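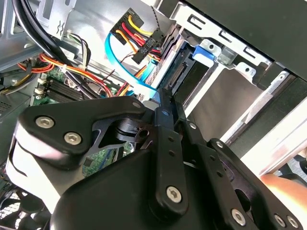
My brother-in-law's old desktop came to live with us in July, and I have been meaning to write about it ever since, mostly because so many of you asked how I manage on a secondhand computer when I spend half my life moaning about technology. The short answer is that I manage very well, thank you! The long answer is the rest of this post, so put the kettle on.

I should say that I am no expert. I write recipes and letters, I keep the choir's music list, and I look at far too many pictures of gardens. For that kind of thing you do not need anything fancy. I'd priced new ones at Ayala, the big store out past the Flivside exit, and the cheapest one I liked was 600 dollars before you even got to a keyboard. I walked around it twice and went home and made soup.

What I've spent so far on the old one is 70 dollars, and that was all memory. I ordered it on a Monday night and then worried myself silly that it would be the wrong kind (it wasn't, but only because I had written the part number down on the back of my hand before I shut the lid again). Putting it in took less time than finding my reading glasses. You do have to push harder than feels polite - I kept stopping and starting over, sure I was about to snap something.

The other big job was the photographs. There were 201 of them sitting in a folder called "new folder 2," nearly all from our week at Predon Lake, the summer it rained and we played cards on the porch until the deck fell apart. I moved them over one rainy evening and of course it took me until midnight, what with stopping to look at every single one. My mother in the yellow slicker! I'd forgotten that slicker completely.

It hums a bit when it's been on all afternoon, and the dog has decided that the warm patch beside it belongs to her. I've grown fond of the sound. I still haven't sorted out the printer, so the choir will be getting handwritten lists again this month - sorry, altos.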